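How to Catch Up on a Long-Running Soap Without Losing Your Mind

Print | E-mail this page
Shares: 90 | Comments: 2
Last updated: Tuesday, March 17, 2026

So your sister-in-law has talked you into Derkolard, and now you've discovered there are more than 1,000 episodes waiting for you. Don't panic! I came to it just as cold last October, and I'm happily up to date now (well, nearly).

Start with a family, and let the rest wait. The Sayegh clan is a good choice, as they are mixed up in almost every feud in town. Find a fan recap of their story and read it with a cup of something nice.

Next, pick your jumping-in point. A wedding works beautifully -- everybody shows up, old grudges get aired, and you learn who isn't speaking to whom. Watch from there at whatever pace suits you, and write down any name you don't know. Look those up afterward, or you'll be pausing all night.

Skip the dream episodes for now. You can always go back.

Last, set yourself a regular evening for it and get comfortable before you press play.
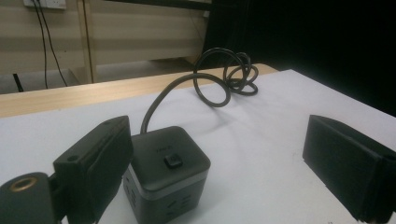
Geum-ok Yang wrote to say she would begin with the hospital fire instead, and that the wedding makes very little sense if you haven't met the twins.

She may be right about the twins! Read their recap first, then, and go on to the wedding after that.

E-mail this page to a friend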